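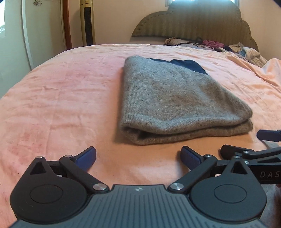

How to Fold a Bulky Knit on a Bed

I don't believe in the one-minute folding trick. I've tried most of them, and a thick ribbed knit beats them all. What follows takes longer and gives you a stack that isn't perfect but will go in a drawer.

1. Smooth the bedding first, if you can be bothered. A soft blanket grips the knit, which helps, but ridges under it will throw off your fold line.

2. Push the rest of the laundry up toward the headboard. People say to sort it all beforehand. I never have.

3. Lay the knit face down and pull it by the hem, gently. Heavy ribbing stretches – ask the gray one I hung up last November.

4. Bring one side in toward the middle. Let the ribs run straight down the length and use them as your guide.
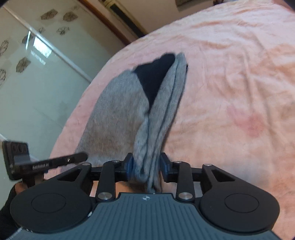

The second side always bunches. Don't yank it. Lift the whole length, let it drop, then flatten it with your palm.

5. Fold the bottom up once, then once more if the drawer is shallow. The rounded side is your good edge, so face that outward. The other side will slant, and I've stopped fighting it.

As for the Podow folding board, 30 dollars buys you a piece of plastic that's too narrow for anything wool. Save your money.

Last updated: 17/06/2026

300 shares | 3 comments

Sebastian Cozma: Tried it on a cardigan. Step 4 took me four goes.

wostham_knits: You're wrong about the board, mine works fine on thin sweaters.

Griffiths: Or just roll it?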